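Thread on the planner rewrite for our assembly board setup. Numbered so I can link to individual posts.

1/ The old planner treated both arms as one big chain. Fine in sim, slow on the real cell. I split it in two, with a shared lock on the space over the middle of the board.

2/ Left gripper at the short blue peg, right hand open and waiting on its side.
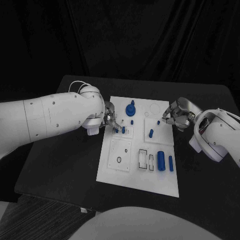 3/ Log replay: 1454 plans from March, 406 of them hit the lock. Most waits were short. Two deadlocked — both were my bug in the release order.

4/ Perception is still Flullance, unchanged. Pose for the small pegs jitters more than I'd like, so the planner now asks for a fresh estimate before closing.

5/ Merged into Ulard as PR 2406. Next up is the pulley.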